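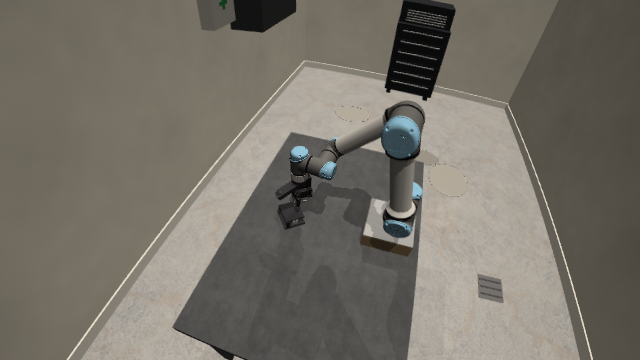
4 min read

Speaker notes, Ezekiel Delacroix
Can it do the chores yet? (short version, cut from the long one)

Open cold. No bio slide. Leave the arm in the sim up while people sit down.

Ask for hands: who has a dishwasher. Who has a robot vacuum. Who has anything else at home that picks things up. Expect the hands to drop on the third one. Wait a second, let them look at each other.

First point. The arm part is old news. Six-joint arms have been good at getting from here to there for a long time. Give one the same spot, the same object, the same angle, it'll do it all night. Shops have paid for that for years. Homes don't have the same spot. My kitchen doesn't have the same spot from breakfast to lunch.

Point at the screen. Arm on its block, long gray table, one small black thing under the gripper. That's the whole job. Pick it up, put it down somewhere else. Looks silly for a talk about laundry. Say so, then say why we start there anyway: if it can't do one object on a clear tabletop it's not doing the sink.

Second point, the sim. It's rendered, every bit of it. Shadows too. We can run the same pick over and over with the light moved, the object turned, the table a different gray. No one has to reset anything. Cheap. Cheap is the reason the field moved.

What the sim gets wrong (slow down here, people write this part down):
Contact. Fingers touching a thing is where the math gets thin.
Anything soft. Towels, bread bags, a sock.
Weight you can't see. Full carton or empty carton, looks the same.
Dirt. Ours has none. Real benches have crumbs and oil and a screw somebody lost in March.

Dark object, dark gripper, dark table. Worth a sentence. Easy to say "find the black box", less easy when the fingers over it are black too and the arm throws a shadow over the table right next to it. People do this without thinking. Reach for the remote on a dark couch, same problem, you just feel around. Most grippers can't feel around.

Third point, the numbers. Avivero trial. Keep this short, it always turns into an argument.
323 picks on the real bench, small rigid objects only.
33 failed. Drops, misses, one that squirted off the table.
9 of those failures the arm didn't notice. It closed on nothing and carried the nothing over to the bin and opened up, very carefully.
Pause for the laugh. Then: those 9 are the ones I care about. A drop you can hear. The other kind you find out about at the end of the shift.

If somebody says ninety percent is great: in a shop with a person standing by, maybe. In a kitchen it's every tenth glass. Dont get pulled into the percent thing. Move on.

Chores, my own list. Go fast.
Loading parts in a tray: yes, now, if the parts are all alike.
Sorting a bin of mixed hardware: getting there. Slow.
Wiping a flat counter: yes if it's clear. Clearing it first is the chore.
Unloading a dishwasher: demo yes, Tuesday-night-with-kids no. (change this, says a day of the week, sounds dated. "a school night" is better)
Folding: I have seen it done nicely. I've also seen how long it takes.
Picking up a kid's room: no. Ask me in a few years and I'll probly say no again.

Ganico story here if time. They wanted one arm for 2 jobs, packing in the morning and bench cleanup after. Packing was running fine pretty quickly. Cleanup never got out of testing because "clean" kept changing depending on who was asked. Not a robot problem! Half of chores is knowing what done looks like. Skip this if we're past the halfway mark.

Fourth point, who's it for. Shop first. Shops can change the room to suit the machine, bolt the block down, tape the floor, buy one size of tray. Nobody is taping my mother's floor. Home comes after and it comes one dull task at a time.

My answer when they ask yes or no: shop floor, some of it, today. House, floors and dishes with a person loading, same as it was. Hands in the house, no.

Questions I always get:
Price. Don't quote. Say it depends on the arm and mean it.
Jobs. Take it seriously, dont joke. Cleanup at Ganico is still done by people.
Legs? Separate talk.
Can I buy the Dedora gripper. Ask Yatsenko, they have the card at the back table.

Water before questions. Check the clicker, it skipped one last time.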